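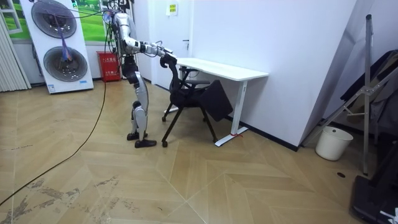

*This page was last changed on Apr 14, 2018, by Delyth Mostyn.*

A **tablet chair** (also called a tablet-arm chair, or in older catalogues a lecture chair) is a seat with a small writing surface fixed to it, so that the person sitting down has somewhere to rest a notebook without needing a desk. The kind on castors, which most of us will have met in a training room or a village hall at one time or another, is a close cousin of the ordinary office chair and is pushed about in much the same way.

## Parts

The writing surface is known as the tablet. On the simplest chairs it stays put, and one has to shuffle in from the side, but on most newer ones it folds up and over and then hangs down out of the way. Behind the sitter is the backrest, often of mesh or cloth, and its top edge makes a very handy place to take hold when the chair needs to go back under a table. Armrests are common, though by no means universal, and a good many people are glad of them when getting up again.

## Castors and floors

Hard castors suit carpet, while softer ones are kinder to wood and other smooth floors. Hair and thread wind themselves round the axles sooner or later, and a few minutes with a pair of small scissors will usually set things right.

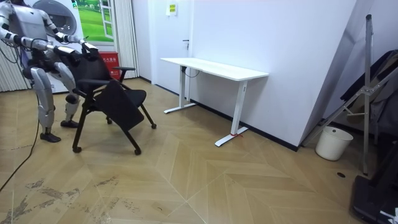 **Should the tablet be folded away before the chair is moved?**
It is best folded, as an open tablet sticks out and can catch on door handles and table edges.

## Makers

The Dafis works at Dernilley made a well-liked wheeled model, the Plolik, which came out in 2000 and was sold mostly to colleges in boxes of 4. Its catalogue number, 2522, is still stamped on the spare tablets that turn up now and then. The rival Tekero had a larger tablet and a stiffer hinge, and left-handed sitters tended to prefer it, as the arm could be fitted on either side. 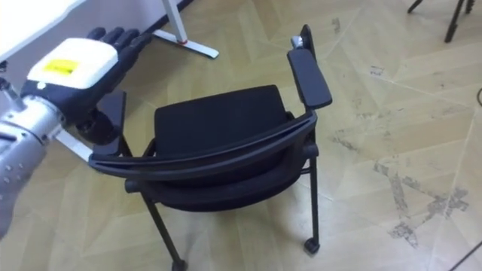 Dafis also offered the Plolik without its tablet, at a slightly lower price, and a hall that had ordered 40 of them could add the tablets later on with nothing more than a hex key. The plain version was dropped after a few years, but the fixing holes stayed in the armrests of every chair made afterwards.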